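Packing Shop Notebook: Wire Dish Rack, Inspection and Packing Trial

June 16, 2026
By Barrett Mercado

Print this page | E-mail this page

Purpose of the entry. This entry records the inspection, handling and packing work carried out on the black wire dish rack that Brirel intends to supply with the Flurnwood kitchen set. It continues the earlier notes on the drainer and the cutlery holder and should be read with them. The shop has been asked to recommend a packing method before the July review. The recommendation is given in the section on packing, with the open points listed near the end.

Material received. The racks arrived from Hamdan in one shipment of 30, each in a plain sleeve and all of them in a single outer carton with cardboard dividers. The carton had one crushed corner. The racks stored at that corner were set aside and checked first, and no bent wire was found on any of them. The dowels came separately, bundled with paper bands. Two of the bands had slipped, and the dowels under them had rubbed against each other and picked up dark marks near the ends. The marks came off with a dry cloth. Hamdan should be asked to use a wider band, or to place a sheet of tissue between the layers.

The delivery note lists the finish on the wire as standard black. The purchase file gives a longer description with a coating grade. The two may refer to the same thing, but the shop has no means of confirming this, and the question has been passed to Grusercombe, which placed the order. Until an answer is received, the finish should be recorded in our papers as black only.

Preparation of the table. The white tables mark easily, and the wire feet of the earlier drainer left gray lines that took a long time to clean. For this work a sheet of brown paper was laid over the top before any rack was taken out of its sleeve. The paper should be changed at the start of each session. Grit caught under the rack will scratch the coating, and it is very hard to see on a used sheet. Colleagues are reminded that the roll is kept on the lower shelf by the sink and that the cutter is to be returned to its hook.

The paper proved useful for a second reason. A rack that does not sit level can be detected by pressing lightly on each corner in turn and listening for the tap of wire against the table. Over paper the tap is softer, but the movement is easier to feel with the fingertips. Both methods were tried. The second was found more dependable when the compressor next door was running.

Inspection of the wire. Each rack was turned over once and the joints were looked at from beneath. The zigzag side supports meet the base frame at a number of points, and it is at these points that poor work usually appears. Most joints were clean. A few showed a small bead of coating that had run and dried. This is a matter of appearance only and would not be noticed in a kitchen, but the Flurnwood sheet asks for an even finish on all faces, and the affected racks have been tagged so that Brirel can decide. The tags are yellow and are tied to the crossbar with string. Adhesive labels were not used, as they left residue on the drainer.

The side supports lean inward as they rise. This gives the rack a narrower upper part than its base would suggest, and it has a bearing on the packing. A box cut to the base leaves open space along both upper sides, and the rack is able to rock into that space if the box is tipped.
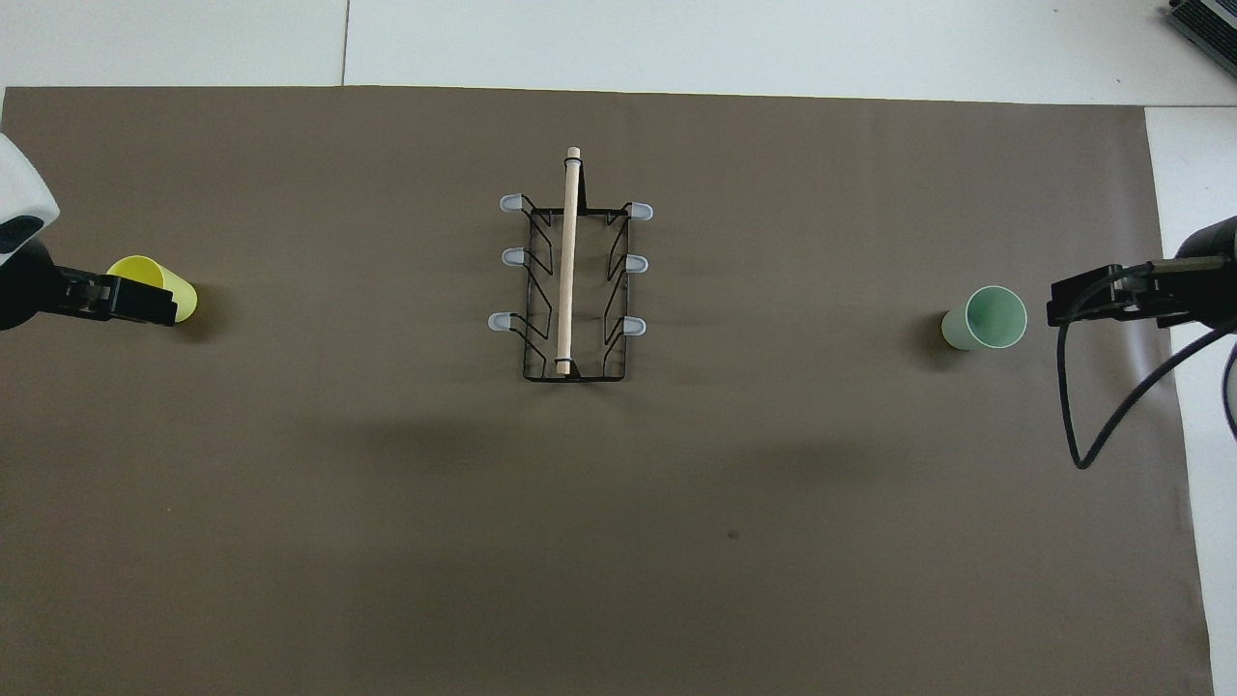
The caps require more attention than any other part. They are pale blue-gray, let some light through, and are fitted over the outer tips of the wire. Their fit was not uniform. On some racks every cap was tight and could be removed only by twisting. On others one or two could be drawn off with very little effort, and during the first packing trial a cap was found lying in the bottom of the box. A lost cap leaves a bare wire end that will scratch a sink or a counter, and the customer is unlikely to find the missing piece among the wrapping. It is our view that the caps should be treated as the main risk in this product.

Three ways of securing the caps were discussed. The first was a drop of adhesive inside each cap before fitting. This would hold well but adds a drying step, and the adhesive may show through the cap. The second was to warm the caps before fitting so that they grip more closely on cooling. A small test was made with water from the kettle. The caps went on more easily, but the shop cannot yet say whether they hold better afterward, and the test will be repeated with a proper record of times. The third was to supply a pair of spare caps in a small bag. This does nothing for the fit but is cheap, and Brirel already does it with the drainer. The three are not exclusive of one another.

The dowel. In the trial the dowel was packed lying lengthwise within the rack, near the center, with its upper end extending past the frame. This position makes good use of the space and keeps the wood away from the caps. Its weakness is that the rounded end stands beyond the wire and takes the first knock if the box is dropped on that side. In the drop trials the end was dented on two occasions. The dents were shallow, and one could be felt more readily than it could be seen.

Sliding the dowel down until both ends were inside the frame was also tried, without success, as it is longer than the space allows. Packing it crosswise was rejected at once for the same reason. Laying it beneath the rack gave good protection to the ends, but the full weight of the rack then rested on the wood, and after a night on the shelf the wire had left a line along the grain. The lengthwise position within the rack is therefore retained, and a folded pad is to be added over the exposed end.

It was noted that the dowel seldom stays straight once the rack is lifted. It drifts a little to one side or the other. A slight tilt does no harm and staff should not spend time correcting it. A large tilt brings the wood against the side wire and must be put right before the box is closed.

Packing method recommended. The following sequence gave the fewest faults and is proposed for the review.

Check each cap by a light pull. Refit or replace as needed.
Place the rack upright on clean paper and wipe the wire with a dry cloth.
Lay the dowel lengthwise in the rack.
Fold the pad over the end that extends past the frame.
Wrap the rack and dowel together in one sheet, with the fold underneath.
Fit the side fillers in the box and lower the rack between them.
Add the leaflet and the spare caps, and close the box.

The side fillers are cut from scrap board in the shape of a long wedge, to take up the space left by the inward lean. The first set was cut too thick and pressed against the caps, which is precisely what is to be avoided. The second set was reduced until it could be withdrawn with two fingers. The template for the second set is in the flat drawer and is marked with the product name. The first set has been thrown away, and any remaining pieces found in the shop should be discarded also.

Wrapping was timed for 10 racks in succession by one person who had not done the work before. The early ones were slow, chiefly on account of the pad, which tended to fall off while the sheet was being drawn around. A pad with a slit cut into it stayed in place and brought the time down. The individual times are on the clipboard and will be copied into the project file.

Weights. The packed box was weighed on the bench scale after the second set of fillers was fitted and gave 1,400 grams. The limit stated by Grusercombe for the shelf carton is given per carton and not per box, and the final figure will depend on how many boxes are placed in each carton. This has not been settled. The opening order is for 2,216 boxes, and the shop would prefer to have the carton size fixed before board is ordered in that quantity.

Storage of samples. The inspected racks have been returned to the Hamdan carton, with the tagged ones on top. The dowels are in the dry cabinet. They should not be left on the windowsill, where two from the previous project bowed badly over one summer. The rack used for the drop trials is marked with red thread and must not be sent out or used for photographs.

Open points.

Finish description: reply awaited from Grusercombe.
Coating beads at the joints: Brirel to state whether these are acceptable.
Cap fit: warm fitting to be repeated, with times and temperatures recorded.
Wider bands or tissue for the dowels: letter to Hamdan to be drafted.
Leaflet: the drawing shows the rack from one side only and does not show where the dowel goes. A second drawing has been requested.
Carton size: to be decided at the July review.

Colleagues who handle the racks before the review are asked to write any loose cap in the table at the back of this notebook, with the position of the cap on the rack. If the loose ones are found to fall mostly at the same position, the matter can be raised with Hamdan as a fault in the bending of the wire at that point. Entries should be initialed.

Last updated by B. Mercado: paragraph on side fillers corrected, template location added.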